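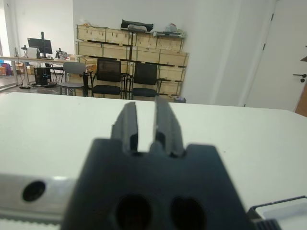
시연 데이터를 모을 때 실패했다가 다시 잡는 동작까지 넣으면 로봇이 더 잘하게 되나?

프레들로(Predlow) 연구실의 결과만 놓고 보면 물체를 집는 단계에서는 확실히 나아졌고, 집은 물체를 정해진 자리에 놓는 단계에서는 차이가 작았다. 연구실에서는 이 방식을 복구 시연이라고 부른다. 처음부터 끝까지 매끄럽게 성공한 동작만 모으지 않고, 일부러 어긋난 위치에서 시작해 바로잡는 과정을 함께 기록한다.

2025-11-09 프레들로 연구실 공개 견학에 다녀왔다. 오전에는 발표를 듣고 오후에는 작업대 옆에서 시연을 보는 일정이었다. 발표와 안내는 자바리 무티소(Jabari Mutiso) 연구원이 맡았고 영어로 진행됐다. 통역이 따로 없어서 내가 놓친 부분도 있다. 발표 자료는 배포하지 않았으므로 수치는 현장에서 받아 적은 것을 옮긴다.

발표 내용

과제 이름은 키오코(Kioko)다. 사람이 로봇 팔을 원격으로 움직여 작업을 보여 주고, 그 기록으로 정책을 학습시키는 모방학습 연구다. 입력은 손목에 달린 카메라 영상과 관절 각도다. 힘 센서는 쓰지 않는다. 그리퍼는 손가락 두 개짜리 평행형이고, 손가락 사이 간격도 입력에 들어간다.

무티소 연구원은 모방학습에서 흔히 나오는 문제부터 설명했다. 잘 된 시연만 학습한 로봇은 손끝이 조금만 옆으로 벗어나도 대처하지 못한다. 벗어난 상태를 학습 데이터에서 본 적이 없기 때문이다. 작은 오차가 다음 동작의 오차를 키우고, 몇 초 뒤에는 엉뚱한 곳에서 손가락을 닫는다. 해결 방법은 예전부터 여러 가지가 나와 있다. 로봇이 움직이는 도중에 사람이 끼어들어 고쳐 주는 방식이 대표적인데, 학습과 수집을 번갈아 해야 해서 일정이 길어진다고 했다.

키오코에서는 수집 단계에서 미리 어긋난 상태를 만든다. 조작자가 시작 버튼을 누르면 프로그램이 손끝 위치를 임의로 조금 옮겨 놓는다. 조작자는 그 자리에서 물체로 접근해 잡는다. 옮겨 놓는 구간은 기록에서 빼고, 바로잡는 구간부터 저장한다. 나는 이 부분이 제일 중요하다고 들었다. 어긋나는 동작까지 저장하면 로봇이 그것도 따라 한다. 초기에 구분 없이 저장했다가 로봇이 물체 앞에서 한 번씩 옆으로 빠졌다 돌아오는 버릇이 생겼다고 한다.

비교 실험은 시연 896건으로 했다. 같은 건수를 두 벌 준비해 한쪽은 일반 시연만으로 채우고, 다른 쪽은 일반 시연과 복구 시연을 섞었다. 작업 종류는 12가지이고 전부 책상 위에서 물체를 집어 옮기는 일이다. 모델 구조와 학습 설정은 양쪽이 같다. 섞은 쪽의 집기 성공률이 82퍼센트였다. 일반 시연만 쓴 쪽은 그보다 낮았는데, 그래프가 금방 넘어가서 정확한 값은 적지 못했다. 놓기 단계에서는 두 막대의 높이가 거의 비슷했다.

놓기에서 효과가 작은 까닭을 묻자, 손목 카메라 시점에서는 물체를 쥔 다음 목표 지점이 손가락과 물체에 가려지는 일이 많다고 답했다. 바로잡는 동작을 학습해도 바로잡을 기준이 보이지 않으면 소용이 적다는 것이다. 아직 추정이고, 바깥에 고정한 카메라를 더해 같은 실험을 해 봐야 안다고 했다.

수집 도구와 라벨

수집 프로그램은 제니스(Jenis)라는 이름으로 연구실에서 직접 만들었다. 화면에는 손목 영상, 작업 이름, 저장과 폐기 버튼 정도만 있다. 조작자는 한 건이 끝날 때마다 저장할지 버릴지 고르고, 버릴 때는 이유를 목록에서 선택한다. 물체를 떨어뜨림, 통신 지연, 조작 실수 같은 항목이다. 버린 기록도 삭제하지 않고 따로 보관한다. 나중에 실패 판별 모델을 만들 때 쓸 생각이라고 한다.

라벨 규칙은 생각보다 까다로웠다. 복구 구간의 끝을 어디로 볼지 사람마다 달라서, 손가락이 닫히기 시작하는 시점으로 통일했다. 한 번에 못 잡고 다시 벌린 경우에는 두 번째로 닫히는 시점을 쓴다. 지난 2월 이전의 기록은 이 규칙이 없을 때 만든 것이라 이번 비교에서 모두 뺐다.

오후 시연

오후에는 조를 나누어 작업대로 갔다. 먼저 일반 시연만 학습한 정책을 돌리고, 이어서 섞은 정책을 돌렸다. 물체는 브라비스(Bravis)라고 부르는 연구실 자체 시험 세트에서 골랐다. 모양과 무게를 정해 놓은 블록과 용기 모음인데, 나는 그중 낮은 원통형 용기로 하는 것을 봤다.

첫 번째 정책은 용기가 평소 자리에 있을 때는 문제없이 집었다. 안내자가 용기를 옆으로 밀어 두자 손가락이 가장자리에 걸렸고, 그대로 닫으면서 용기를 밀어냈다. 그다음에도 빈자리에서 들어 올리는 동작을 계속했다. 두 번째 정책은 같은 조건에서 접근하다가 잠깐 느려졌고, 손목을 옆으로 옮긴 뒤 내려가서 집었다. 다만 전체 시간은 더 걸렸다. 우리 조에서 본 횟수는 얼마 되지 않으니 이것만으로 성능을 말할 수는 없다.

한 번은 두 번째 정책도 실패했다. 용기 바로 위까지 갔다가 좌우로 조금씩 왔다 갔다 하며 내려가지 않았고, 제한 시간이 지나 멈췄다. 무티소 연구원은 복구 시연 비율을 너무 높였을 때 자주 나오는 현상이라고 설명했다. 바로잡는 동작은 많이 배웠는데 그만 바로잡고 내려가는 순간의 데이터는 상대적으로 적어진다는 얘기다. 적당한 비율은 작업마다 다르고 지금은 직접 돌려 보며 찾는다.

질의응답에서 적은 것

조작자가 바뀌면 결과가 달라지느냐는 질문이 나왔다. 달라진다고 한다. 숙련된 사람은 어긋난 자리에서도 곧장 물체로 가지만, 처음 하는 사람은 일단 뒤로 물러났다가 다시 접근한다. 두 방식이 섞이면 학습이 불안정해져서 지금은 물러나지 않고 접근하는 쪽으로 교육한다.

배경에 대한 질문도 있었다. 손목 카메라에는 작업대 너머의 방까지 찍히는데 의자나 상자 위치가 바뀌면 영향이 없느냐는 것이었다. 학습할 때 영상의 밝기와 색을 바꾸고 일부를 잘라 내는 처리를 하지만, 배경 변화만 따로 떼어 시험한 결과는 아직 없다고 했다. 방을 옮겨 다시 재는 실험이 계획에 들어 있다.

다른 로봇 팔에도 그대로 쓸 수 있느냐는 질문에는, 수집 절차는 옮길 수 있어도 어긋나게 하는 범위는 팔의 크기와 그리퍼 폭에 맞춰 다시 정해야 한다고 답했다.

다음 단계에서는 복구 시연만 1000건을 추가로 모은다. 작업 종류를 늘리지는 않고, 놓기 단계에서 어긋나게 하는 기록에 집중한다. 데이터 공개 여부는 정해지지 않았다.

견학 메모

발표장과 작업 공간이 떨어져 있어 이동 시간이 제법 걸린다. 작업대 옆에서는 뒷줄에 서면 손끝이 잘 안 보이니, 집는 동작을 자세히 보려면 앞쪽에 서는 편이 낫다. 질문은 시연 사이에 받는다. 나는 놓기 실험에서 고정 카메라를 어느 높이에 둘 것인지 묻지 못했는데, 참가자에게 안내된 메일 주소로 질문을 보내 두었다. 답이 오면 이 글에 덧붙이겠다.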